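Taping up the big table
7th June

I wanted a surface I could mark up without ruining the table, so I covered it with a sheet of brown paper and put a grid on top in blue masking tape. The idea came from Rosine Carré, who lays out her bead orders this way.

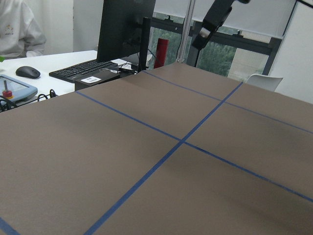
I started with the long lines and did the cross lines after. Masking tape is better than painted lines for this – if one is crooked you lift it and try again. I redid the second one twice.

The paper came from Delorme, on a roll I bought in April. It wrinkles a little along the edge and I have stopped trying to fix that.
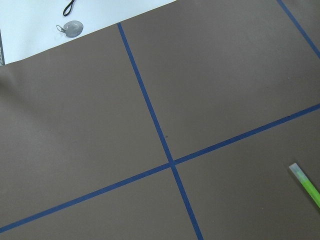 Press the tape down from the middle of each strip outward. I used a 15 cm ruler for the spacing, and a longer one would have been quicker.
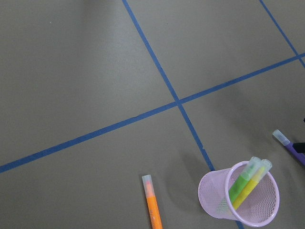
Mostance Craft Club – Table Notes

Each thing gets a cell. Markers go in the middle row, where I can reach them sitting down. The mesh cup was going to have its own cell too, but I keep putting it on a line.
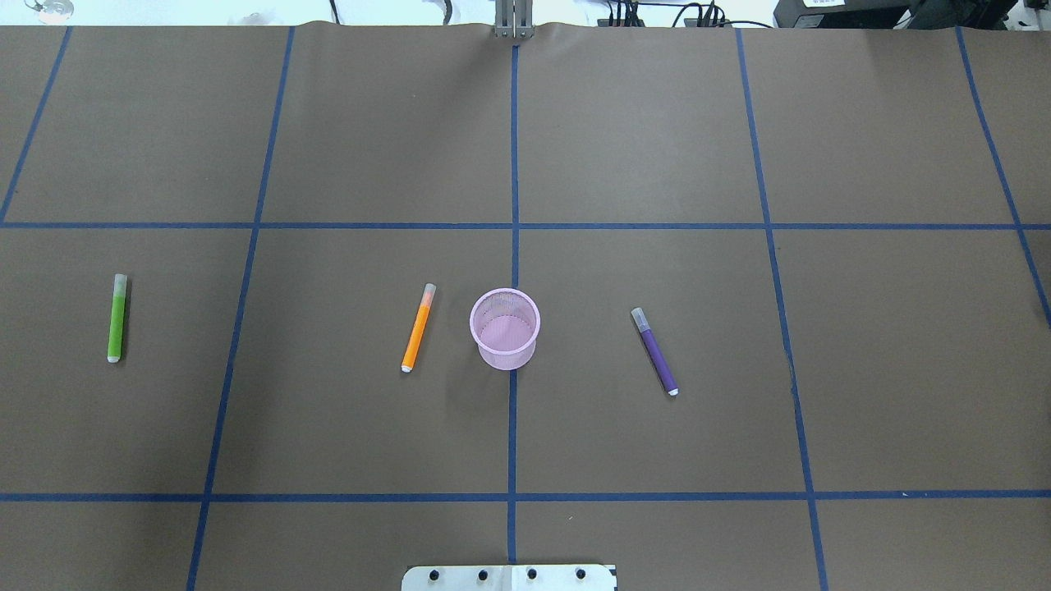

Green marker, orange marker and the pink mesh cup on the grid.

Next I want to write a letter in the corner of each cell.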